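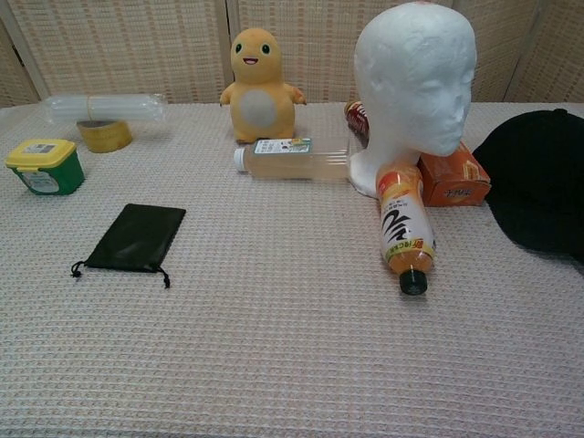
Reading time: 3 min

I've had the Wesar tabletop kit on trial for 10 days now. It's a small arm, a chest-worn camera and a subscription to the labelling software, sold by Drudbridge out of their Nutthorpe shop. Setup took me most of a Sunday, and the printed manual skips the calibration step, so get the PDF.

The camera harness is the best part. It sits flat, the clips are decent and I forgot I had it on while making tea. You record from the chest, upload, and the software suggests a name for each object. It handled my plush toy and the roll of masking tape without trouble. Drink bottles lying down were harder, and it labelled the foam head as a person 3 times before I corrected it for good. Black fabric is a known weak spot. Inès Delaunay on the support desk told me to colour-tag the drawstring pouch in the software, and I'm still working through that.

The subscription is $26 a month after the trial. I'd pay 15. Mathis Gaillard has the older version and says the upload speed hasn't improved, and I can believe it.

I'm keeping the harness and sending back the arm. Drudbridge will sell the parts separately if you ask at the counter.

Print this post | E-mail this post

We use cookies to remember your settings. Accept | Manage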